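Drivholm Play Kitchen Set
Sold by Praser

Everything a small cook needs to serve you the same lunch nine times before noon.

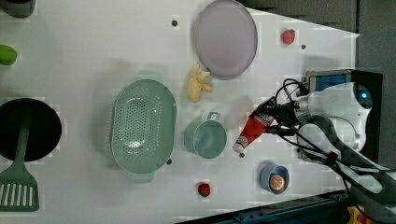 The Drivholm set is for children who have moved past mud and want equipment. You get a black round frying pan, a green slotted spatula, an oval colander in sage green, a measuring cup to match, a lavender plate and a small blue bowl. The food is bananas, strawberries and an orange citrus slice, none of which will go brown in a lunchbox you forgot over the break.

The colander has real holes and will drain real water, so decide early whether this is a bath toy. The measuring cup is accurate enough for pretend flour. We would not trust it with a cake.

Ages: 3 and up
Care: warm water and dish soap, top rack if you must
Storage: cotton drawstring bag, usually found empty
Warranty: 5 years, chewing excluded

Toothpaste is not included. Neither are table, apron or applause.

Spare fruit is sold separately in bags of 7. Strawberries go first, mostly under the couch. Orders placed before noon ship the same day, except in December, when we do what we can.

Goes with: Stusisard play stove, Lynch step stool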